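Home | Minutes | Notices | Contact
Print | E-mail

Plorstead Hall Users, 27 June 2023

Assunta Piras presented the Bianchini quote for resurfacing, $486. Members doubted it – the March quote was over $1,000 for the same job.

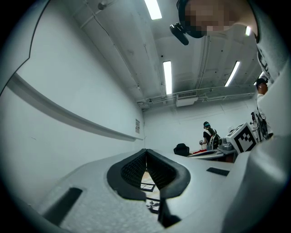 Resurfacing was put off. Piras asked whether Bianchini had seen the room at all, as the quote says "plain floor" and the light floor has dark lines and markings on it. She will ask again.

Kernska's claim of 17 new bookings was not accepted without names.
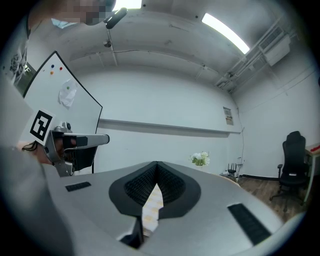
White item with pale-yellow checkered pattern.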